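Section 4. Setting up the room thermostats (Kallelcombe building, workrooms and offices)

Revised 5 June 2025. Replaces the January sheet, please bin that one.
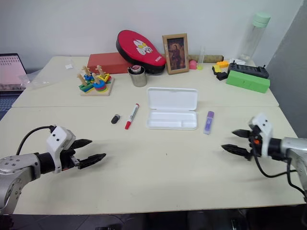 Raili Valtonen: Can you put the bit about pairing before the bit about schedules this time? I did mine in the order of the old sheet and had to type the whole week in twice.

Done – pairing is 4.2 now, schedules 4.4. Rest of the order is the same as before.

4.1 Before you start

You need: the Lapointe wall unit, its back plate, two AA batteries (alkaline, not rechargeable), a small Phillips screwdriver, the room's number off the door. Receiver is already in the ceiling void, leave it alone.

Check the radiator valves are open all the way. Turn counterclockwise until it stops, then back a quarter turn. A half-shut valve looks exactly like a broken thermostat and we've had people swap out perfectly good units over it.

CAUTION: Old wall units in the north corridor are line voltage. If the plate behind the old unit has anything thicker than bell wire coming out of it, stop. Put the cover back on. Call Urho Saarela.

4.2 Mounting and pairing

1. Pick the spot. Inside wall, chest height or a bit over. Not above a radiator, not behind a door, not where the sun lands in the afternoon.
2. Hold the back plate up, mark the two holes, drill, plugs in, screws in. Don't crank them down, the plate bends and then the unit won't clip.
3. Batteries in. Screen shows all its segments for a second or so, then a blinking house.
4. Hold MENU and the down arrow together until you see PAIR.
5. Enter the installer code, 358. Up arrow changes the digit, OK moves along.
6. Enter the room number. Three digits, so room 28 goes in as 028.
7. Press OK and wait. Could be a couple of minutes. House stops blinking when it's paired.
8. Clip the unit to the plate, top edge first, then push the bottom till it clicks.

Note: if it says NO RX, walk the unit closer to the corridor and try again from step 4. Once it has paired it will hold the signal fine from the wall. If it says NO RX in the corridor too, the receiver has probably lost power – see 4.7.

Note: pair one room at a time. Two units in PAIR mode together will grab each others receivers and you end up heating next door.

4.3 Clock and units

1. MENU, then CLOCK. Set the hour first, then minutes, then date.
2. MENU, then UNITS. Pick F. They come out of the box in C.
3. MENU, then DST. Set to AUTO.

If the clock goes back to 12:00 after you set it, one battery is in backwards or the contacts are dirty. Wipe with a dry cloth.

4.4 Schedule

Everyone gets the same building schedule to begin with. Change it later if your room needs it, but load the standard one first so there's something sensible to go back to.

1. MENU, then PROGRAM, then LOAD.
2. Choose S2. S1 is the factory one and heats all weekend.
3. Press OK. Screen says STORED.
4. Scroll through and check it. Occupied setting should read 67, overnight and weekend setting should read 53.
5. To change one block, stop on it, press OK, use the arrows, press OK again.
6. Press BACK till you see the room temperature.

Don't put the overnight setting lower than 53. Pipes on the outside wall run shallow and the Nenstead end of the building has frozen before.

Warm-up is automatic. The unit learns how long the room takes and starts early, so the radiators may come on before anyone is in. Not a fault. Give it a week or two to settle down before you decide it's wrong. Corner rooms take longer.

4.5 Override

For a warm-up or cool-down just for today: press either arrow, pick the temperature, done. It drops back to the schedule at the next block.

For longer:

1. Hold the up arrow until HOLD shows.
2. Set the temperature.
3. Set the number of hours, then OK.

Please don't use HOLD with no hours set. It stays on forever, and the Grurholm boiler can't tell one hot room from a hot building, so it just keeps firing.

Going away: MENU, AWAY, number of days. Goes to the overnight setting and comes back on by itself.

4.6 Window sensor (only some rooms)

If your room has the small sensor on the window, heat shuts off when the window is open more than a few minutes. Comes back when it's shut. To pair a replacment:

1. Pull the tab out of the sensor.
2. On the wall unit: MENU, SENSORS, ADD.
3. Open and close the window once.
4. Screen shows a small window symbol. Finished.

The two halves of the sensor need to line up, arrow to arrow. Gap no wider than a pencil. Do not paint over it.

4.7 If it doesn't work

Screen blank – batteries. Change both, not one.

Screen fine, radiator cold – valve first (4.1). Then look for the flame symbol. Flame showing and still cold after half an hour, report it. No flame means the unit thinks the room is warm enough, so check the setting.

Room too hot all the time – see if HOLD is on. Then check you paired the right room number. Then the valve might be stuck, report it.

E4 on the screen – lost the receiver. Take the batteries out, wait a minute, put them back. If E4 comes back, the corridor breaker may have tripped. Don't reset it yourself, send a note to Urho.

Flashing battery – you have a few weeks. Settings are kept while you swap, but be quick, the clock isn't.

Reading seems off – hold a cheap thermometer next to the unit for half an hour, not on the sill. Two degrees either way is normal. More than that, MENU, OFFSET, and correct it there.

4.8 When you've finished

Write the room number and the date on the sticker inside the battery door. Old unit goes in the box outside the boiler room, batteries out. Leftover plugs and screws to the same place.

Section 5 covers the hot water timer. Still being rewritten, use the old one for now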